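Week 6: Potatoes, from field to shop

Read this before the session and bring your copy with you. The set case is Tistside, a group of growers who sell through one packhouse.

Most potatoes eaten here are maincrop. They are lifted in early autumn, cured for a couple of weeks and then kept cold and dark until they are wanted. Earlies skip all this and go straight to the shop.
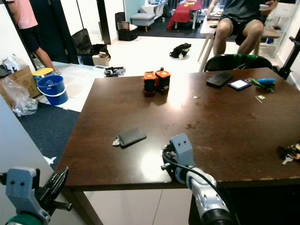

Why are stored potatoes kept in the dark? Light turns the skin green, and green potatoes can hold more solanine, a bitter substance that makes people ill in large enough amounts.

**Varieties in the case**

- Kadosel — floury, good for mash and roasting, bruises easily
- Florner — waxy, holds its shape in salads, a lower yield
- Ruddock — red skin, all-purpose, stores longest

Tistside planted 3000 tonnes' worth of ground last season and sold 2000 tonnes as table potatoes. A further 400 tonnes went for crisps. Work out what share was left for stock feed and waste, assuming the full crop came in.

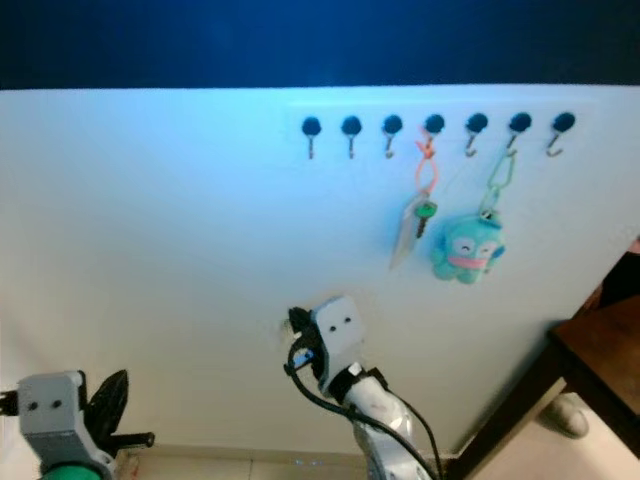
*Row of seven wall hooks, a coral-orange strap on the fourth.*

Buyers grade on size, skin and shape. Taste is hardly tested at all, and growers choose varieties to suit. Ruddock has a clean skin and sells well for that reason, though the tasting notes in your pack put it last. 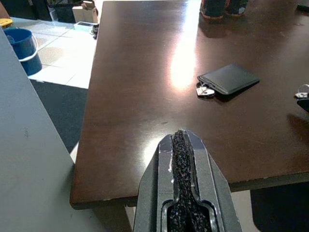

Florner went the other way. It did well with cooks but the small crop kept the price up, and the larger shops dropped it after two seasons. Farm shops still take it from June onwards.

For next time: read the section on blight and note which of the varieties resist it.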